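# Setting up a hand-held gripper for recording table tasks

This page covers how we set up and record with a pair of hand-held grippers in a shared workshop. It assumes the grippers are already printed and assembled. If you're still at the printing stage, read the build page first and come back when both triggers open and close the fingers without sticking.

The build is based on Gianni Messina's drawings, with changes Ottar Sandberg made to the grip. In our workshop the left one is called Sala and the right one Stukia. The names are on the storage boxes and in the file names, so they're used below too.

## What you need

- Two hand-held grippers with cameras mounted
- A charged battery pack for each
- A table you can walk up to from at least two sides
- Plain paper, light gray, wide enough to cover the work area
- Masking tape
- A 2 mm hex key and a small Phillips screwdriver
- Dishes and a tray for the task
- A memory card for each camera, formatted

Get paper with a matte finish. Glossy paper reflects the ceiling lights, and the tracking jumps when a bright spot slides across the picture.

## 1. Check the fingers

Squeeze each trigger all the way and look at the tips from above. They should meet along their full length. If they cross, loosen the two screws at the base of the finger, line the tips up by hand, and tighten again while the trigger is still held.

Then let go slowly. The fingers should return to fully open on their own. If they stop short, the return spring has slipped off its post. Take the side cover off (four screws) and hook it back on.

Move the trigger back and forth ten times before you go on. A cable that is routed too tight will often feel fine on the first squeeze and start to drag by the fifth or sixth.

## 2. Check the cables

Every cable needs enough slack to follow the wrist through a full turn. Hold the gripper in front of you, turn it palm up, then palm down. If you feel a pull, open the nearest cable tie and feed a little more through.

Keep slack on the body side of the bracket. Slack on the finger side hangs into the picture and sooner or later catches on a cup handle. We lost most of a Friday to this before Ottar moved the tie point back.

## 3. Set the zero position

The software needs to know where "open" and "closed" are for each gripper.

1. Plug in the gripper and start the recorder.
2. Open the calibration page and pick the left or right unit.
3. Leave the trigger alone for five seconds.
4. Squeeze it all the way and hold for five seconds.
5. Save.

The recorder shows a raw value for each end. On Sala, open reads 2607 and closed reads 75. Yours will be different, but the two numbers should be at least 1000 apart. If they're closer than that, the sensor magnet is sitting too far from the board. Push it in until it bottoms out and run the calibration again.

Write both numbers on a strip of tape and stick it inside the box lid. When they drift, you'll want to know what they used to be.

## 4. Prepare the table

Wipe the table, lay the paper, and tape it down at the corners. Smooth it from the middle outward. A raised fold is enough to tip a saucer, and it throws a shadow line that changes every time someone leans over.

Let the paper stop short of the table edge on the far side. A visible edge gives the tracking something fixed to hold on to, and plain paper by itself has very little detail. For the same reason, don't clear the room behind the table completely. Cabinets and wall panels are fine. People walking past are not.

Use the overhead lights and close the blinds if the sun reaches the table. In March we had good recordings until three in the afternoon and poor ones after that, all on the same day, from a single strip of sunlight.

## 5. Lay out the dishes

Start with a small set. Ours is a tray and a bowl on a saucer with a soup spoon in it. The bowl and saucer came from a restaurant supply shop in Trodport and the tray from Hundness.

Place the tray first, on the side you'll be working toward, then the dishes. Leave a hand's width between the tray and the saucer so the fingers can come down without touching either one.

Change the layout between takes. Move the saucer a little, turn the spoon handle to a new direction, swap the tray to the other side. If every take starts from the same layout, the policy learns the table and does badly on any other one.

## 6. Practice without recording

Spend ten minutes on this even if you've done it before. The grippers are wider than your hand, and your sense of where the tips are is off at first.

- Hold the grip loosely, with the thumb along the upper side and the index finger at the trigger.
- Keep your elbows away from your body so the wrists can turn.
- Move from the shoulder for long moves and from the wrist for the last inch.
- Stop for a moment before you close on anything.

Approach the saucer from the side and low. Coming straight down, the tips tend to land on the rim, and the saucer tilts. 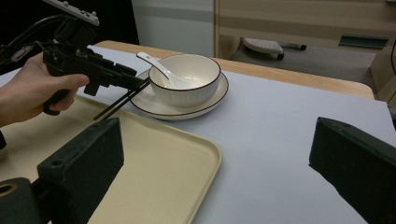 *Tips just above the saucer rim, spoon handle pointing back toward the gripper.*

With the handle pointing that way, decide before you start whether you're going for the spoon or the saucer. Hovering between the two gives you a take with a long, aimless section in the middle, and those have to be trimmed by hand.

If you're going for the spoon, close on the handle well outside the bowl and lift straight up until the spoon clears the rim. If you're going for the saucer, use both grippers, one on each side, and lift them together. One gripper can slide a saucer but won't carry it level with a bowl on top.

## 7. Record

1. Put both grippers down, open, pointing at the dishes.
2. Start the recorder and wait for both status lights.
3. Pick up the grippers and hold them still for two seconds.
4. Do the task once, at an even pace.
5. Return to the starting pose and hold still for two seconds.
6. Stop the recorder.

Don't correct a mistake by redoing the move in the same take. If you drop the spoon, pick it up as part of the task or stop and throw the take out. Both are fine - a silent restart halfway through is what causes trouble later.

Keep takes under 75 seconds. Longer ones drift, and you get tired faster than you think.

## 8. Check the files before you put things away

Open the first and last take from each gripper and look for these:

- **The fingers are visible in both.** If they've shifted in the picture, the camera mount has come loose. Tighten it and redo the calibration.
- **The trigger value changes when the fingers move.** A flat line means the sensor cable came out.
- **The two videos line up in time.** Close both grippers at once at the start of a session and compare the moment in each file.
- **The path looks smooth.** Small shakes are normal. A jump of more than an inch is lost tracking.

Throw out bad takes right away. We kept ours in a "maybe" folder for a while, and it ended up larger than the good one.

## Common problems

**The fingers slip on smooth ceramic.** Clean the pads with rubbing alcohol. If that doesn't help, replace them. We get 7 sessions out of a set.

**Tracking fails when a gripper is close to the table.** The camera sees only paper at that height. Tilt the gripper back a little, or put something with more pattern near the far edge.

**One gripper feels heavier after a while.** Check that the battery lead isn't pulling on the grip. Route it along the forearm with a loop of Velcro at the elbow.

**The recorder stops by itself.** The memory card is usually full or too slow. Format it in the camera instead of on the computer.

The calibration files go in the shared folder under the gripper's name. Add the date and your initials, and leave the old ones in place.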